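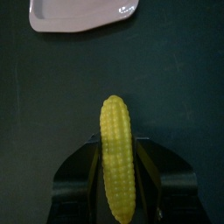 A toy corn cob held in the two-finger gripper during the Tarnport open day, with the pink dish on the table beyond it.

Pluken opens its Tarnport workshop for grasping demonstrations

Visitors to Pluken's workshop in Tarnport were shown the company's current work on robotic handling in October, including a tabletop arm that picks up toy food and places it in a dish. The open day ran from 10 a.m. to 4 p.m. and was the first the company has held since it moved into the former Hayes packing building.

The main demonstration used one arm fitted with a two-finger gripper and a small camera mounted close to it. The camera gives the control software a view past the fingers to the table surface. Brendan Hennessy, who leads the handling group, said the position was chosen after tests with an overhead camera alone, which lost sight of small items once the fingers closed in from above.

"The last few centimeters matter most," Hennessy said. "From overhead you are looking at the back of the hand. From the wrist you are looking at the thing you want to hold."

The toy corn is one of the harder items in the set, according to the company. It is long, slightly curved and covered in raised bumps, so the area in contact with each finger changes with small shifts in angle. A grip too near one end lets the piece swing during the move. The software estimates the long axis of the object first and then selects a closing point along it.

Pluken reported 2,098 grasp attempts on the full set of toy items in the weeks before the open day. Of these, 1,139 were made with the present finger shape, and the remainder with an earlier, narrower pair. The company did not release success rates for either. Hennessy said the two groups were not recorded under the same lighting and should not be compared directly.

Lighting was the subject of several questions from visitors. Treasa Noonan, a production engineer at the food packer Rumwood, asked how the system copes with glare from glossy plastic. Hennessy replied that bright spots on a dish rim can still be read as an edge in the wrong place, and that the current fix is to compare several camera frames taken as the arm approaches. He described this as adequate for a demonstration — less so for a production line, where the arm would have to move faster.

Noonan said Rumwood was interested mainly in changeover time. Its own line handles rigid trays with fixed tooling, and each new tray size requires a mechanical adjustment. "We would accept a slower pick if we did not have to stop for a new product," she said.

A second session covered operator training. Fergal Cronin of Pluken guided the arm by hand controller through a pick and a release, then invited visitors to try the same task. Each person was given two attempts. Recordings of guided moves of this kind are used to train the control software, with visitor attempts stored separately from those made by staff.

Wim Van Wijk, who designed the fingers, said the faceted shape was intended to leave more clearance beside neighboring objects. A revised version with a replaceable contact pad is in preparation. He gave no date for it, but said it would use the same mounting, so that pads could be changed without recalibrating the camera.

Pluken plans a further open day in the spring, when it expects to show the arm working from a moving belt. Groups wishing to attend should contact Pádraig Ó Conaill at the Tarnport office. Places at the hand controller will again be limited and must be reserved in advance.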